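Speaker notes, "Where Do the Stuffed Animals Go?"
Berbridge Library, upstairs room, February 8, 2018
Running time: 70 minutes with questions. Clicker is in my coat pocket. CHECK THE COAT.

## Before I start

Water on the left side of the stand. Handouts go out at the END this time (in November I gave them out first and the whole room read page three while I talked about page one).

Say hi. Thank the library for the extra chairs. Ask for hands: who has a child with more than ten stuffed animals? Keep your hand up if it's more than twenty. Okay, and who's put some of them in a trash bag and hidden it in the garage? I always put my own hand up for that one, it warms people up.

## Opening story (keep it under five minutes!)

So the year we moved to the apartment on Gronow Street, I packed the stuffed animals last, at eleven at night, in whatever was left. Pillowcases, mostly. One soup pot. We had a very small rabbit in that soup pot for two weeks and there was crying every night until I went to make soup.

After that I got interested in how other families do it. I started asking people, then I started helping people, and now I apparently give talks.

Mention the 2000 notebook here. I wrote down every soft toy I handled for other families until I hit 2000, then I quit counting and bought myself a cake. Pause for the cake.

## Part one: pick the box before you pick the toys

My big thing! Most of us gather up everything soft in the house, make a mountain on the floor, and then go looking for something to put the mountain in. You end up with a tub the size of a bathtub and it never gets opened again.

Go the other way. Bring the box into the bedroom first and set it on the bed. Let your kid see how big it is. The box is the limit, and I don't have to be the bad guy.

Points to hit:

- Cardboard is fine. People always ask me about the big Skirno plastic tubs and sure, use them for a basement. For a shelf in a bedroom I like a plain box with a lid.
- I like a light inside if I can get it. Dark toys at the bottom of a dark box are gone forever.
- Do it on the bed, not the floor. My knees are sixty and the rest of me is a little younger. (Say "60" like a weather report, it gets a laugh.)
- Leave the blanket on. You don't need to clear the room to do this, and if you wait for a clear room you'll wait till college.

Somebody will ask about vacuum bags. I don't love them for plush. The fluffy ones come out looking like they've had bad news. Move on or I'll be there all night.

## Part two: big ones at the back

Switch to the slide. Let them look for a second before I talk, I always rush this one.

Big dog at the back, bears next to him. I start with whoever is the largest and put them against the back wall of the box, faces up, and then fill in toward the front. The white toy with the stitched lettering is at the front edge, and a front spot is what I'd give any favorite that gets asked for at bedtime.

Point out the rolled brown cloth down low. I'm a roller! Anything flat and floppy gets rolled, and it goes down in the low part where a stuffed animal would just get squashed. You've also got a checkered piece of fabric in there and something pink and fuzzy, and I think that's completely normal. No box of toys in the history of the world has had only toys in it.

Then the tin lid. Ask the room: keep it or take it out? People get surprisingly heated. My answer is that hard things get their own home, and a lid with no tin goes on the windowsill for a week to see if the rest of it turns up.

Okay and one more, look at the dog's head, there's a thin gold chain across it. Chains, tags, ribbons, little necklaces: decide now. If it's loose, take it off and put it in an envelope with the toy's name on it. Fine chain and fluffy bear is a bad combination, and I once spent most of an afternoon on a lamb with embroidery scissors. 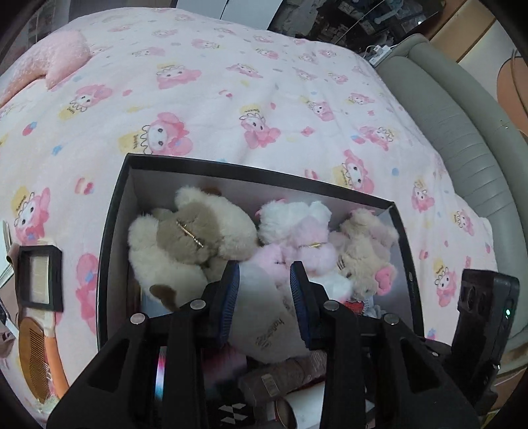

## Part three: the bed is not a shelf

Leave the slide up for this bit.

Mirror, comb, a paper booklet, all at the left side of the bed. Every bed I've ever packed on collects a row like that. You put the comb down for one second and then it lives there.

My trick is a side tray. Any tray, a baking sheet works. Before the first animal goes in the box, everything hard or flat that's sitting on the bed goes on the tray and the tray goes on the dresser. Mirrors especially! I don't want one lying flat on a blanket with a kid bouncing next to it.

Ask if anybody recognizes the bunny blanket. Somebody usually has one like it, or their niece does. Let them chat for a minute, it's a good breather.

## Part four: the goodbye pile

Slow down here. This is the part people came for and they don't always say so.

- Never do it when the kid's out. I did it once. ONCE.
- Ask "who needs to be in the box?" and not "who should we get rid of?" You get a different answer.
- Take a picture of the leavers sitting together.
- Call before you donate. Lots of places won't take plush at all, and you don't want to find that out in a parking lot.

If there's time, tell the family with 348. They got down to one box and a basket over a whole winter, a handful at a time, and the girl made every one of them a paper ticket. If I get choked up, drink water.

## Labels

Quick one. I use Clekex labels, they're only stickers, any stickers will do. Write on the short end of the box so you can read it on a shelf. Let the kid write it even if it says BARES.

## Questions I'll probably get

Washing: cold, inside a zipped pillowcase, air dry. Check the care tag first. Anything with a music box inside, sponge it.

How often to redo the box: birthdays and when school lets out. I don't do it in December, there's new stuff coming in and everybody's tired.

What about grown-ups' stuffed animals? Same rules. Mine's on the bookcase and he isn't going anywhere.

## Wrap up

Handouts (NOW). Sign-up sheet for the spring session is by the door. Put the chairs back in stacks of six, get the key to the front desk before they close, and don't leave the clicker on the stand again.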